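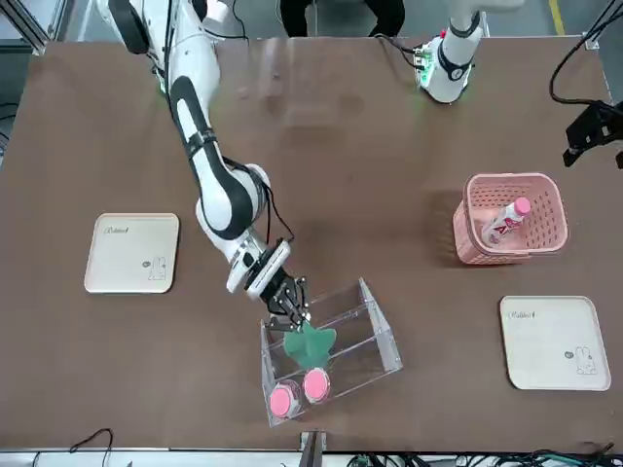
# Desktop sorting: frequently asked questions

Maintained by Nkrumah Aryee for the Gitirside storage guide. Last revised 2023-10-24.

## Which container takes which items?

Sort by shape first and material second.

| Container | Suitable contents |
|---|---|
| Clear acrylic box or stepped holder | Small rigid items, small plush |
| Perforated plastic basket | Bottles, anything tall |
| Shallow rimmed tray | Items in transit, loose small parts |

## Can soft items share a box with hard ones?

Yes, if the hard items go in first. Plush placed underneath is compressed and tends to keep the crease. Lower it by the stem or the narrowest part and release it close to the floor of the box.

## Should bottles stand or lie in a basket?

Either. A bottle laid diagonally needs a closed cap. Check the cap before loading, and keep the label facing up if the basket will sit below eye level.

## Where does the tray go?

Flat on the tabletop, beside the basket, with clear space on all sides. Leave it empty at the end of each sort. 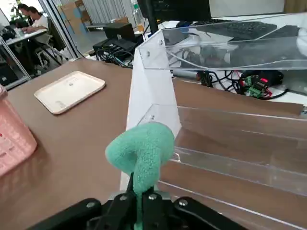

Plush with a long pile should not stay in the tray overnight. It collects dust faster than the same item in a walled box. Terry-type surfaces can be cleaned with a dry lint roller.

## How much weight can a stepped acrylic shelf hold?

Consult the supplier's sheet. For the Girkon shelf in our catalog the limit is 300 g per tier, evenly distributed. Do not load the top tier alone.

## The screws on my acrylic panels have loosened. What should I do?

Retighten by hand with a short screwdriver, alternating corners. Stop when the panel no longer shifts. Overtightening starts cracks at the mounting holes. Replacement screws for Huanca panels are listed under part 894.

## How do I clean clear acrylic?

Lukewarm water, a drop of dish soap, microfiber cloth. No ammonia, no alcohol, no paper towels.

## Can a sorting area share a table with a keyboard and monitor?

Yes. Keep cables behind the containers and away from the front edge. Exposed terminal connectors must not be used as a resting place for anything.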